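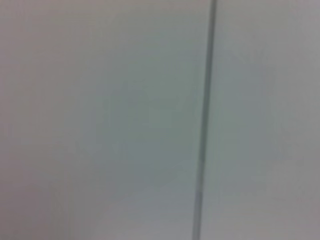

How do you clean the gap between two cupboard doors without scratching the finish? With a soft old toothbrush, a drop of washing-up liquid in warm water and far more patience than you think you'll need.

I've been asked a version of that so many times since we moved into the flat on Hurkgate that I'm going to put everything in one thread, so make yourself a cup of tea, because I do go on a bit once I get started on cupboards.

Pale grey doors, then. I chose them in May after weeks of dithering over samples taped to the wall, and I still love them, I really do. They're calm and they go with everything. They also show every fingerprint if you catch them in the late afternoon, when the sun gets round to that side of the kitchen.

The flat part of a door is easy enough. Damp cloth, well wrung out, long strokes from top to bottom, then a dry one straight after. I used to go round in circles like I was polishing a car and wondered why I had swirly smears for the rest of the day.

The join between the doors is where the muck goes. Steam, a bit of frying, somebody opening the bin cupboard with buttery hands (me). It all creeps into the edges and sets like toffee, and a cloth just slides over the top of it.

What I do now: open both doors first. I know that sounds too obvious to write down, but I spent most of a year poking at mine with them shut, folding the cloth over a butter knife. Please don't use a butter knife. I have a little nick near the bottom of the larder door to remember it by.

With the doors open, run the toothbrush down each edge, top to bottom, rinsing it every so often. Then wipe, then dry. Leave them standing open while you do something else – I usually empty the dishwasher – and close them once they've had some air.

If it's properly greasy I lay a warm damp cloth along the edge for 3 minutes before I start. You can hang it over the top of the door and tuck it round. It softens everything up beautifully and saves your elbows.

Several of you have mentioned bicarb paste. I did try it, on the inside of a door where it wouldn't matter, and it left a dull patch I can still feel with my thumb. Yours might be tougher than mine! But do try it somewhere hidden first.

Cloths: I buy the Floleo ones in a pack of 6 from the hardware shop in Ornville, mostly because the shop is next to the bakery. Any soft cloth will do the job. My mum used old vests and her kitchen was spotless until the day she moved out of it.

Someone asked whether the gap itself should be even all the way down. Ideally, yes, and it's worth looking before you blame the dirt, as I've had doors that seemed grubby along one side when they were only hanging a bit squint and throwing a shadow.

On most modern hinges there's a screw that shifts the door left or right. Give it a quarter turn, close the door, step back, have a look. Then do the same again. I went at mine with great confidence the first time and ended up with two doors that wouldn't shut past each other, so small turns, please.

Also check what's inside the cupboard! I had 9 tins of chickpeas and the big casserole on one shelf, and a bag of rice behind them leaning on the door. I'd tightened that hinge twice before I thought to move the rice.

How often? I do the fronts when I notice them and the edges once a month, usually early in the morning with the radio on, before anybody wants toast. It's a nice quiet job once you've stopped letting it build up.

The cat, Fu, has opinions about the bottom cupboard and leaves nose prints all along it, so that one gets done more or less daily. Plain water is enough for nose prints.

I think that's all of the cupboard questions. I've got 127 replies to read through now, and a good few of them are about oven glass, so that'll have to be another thread when I've got the strength for it.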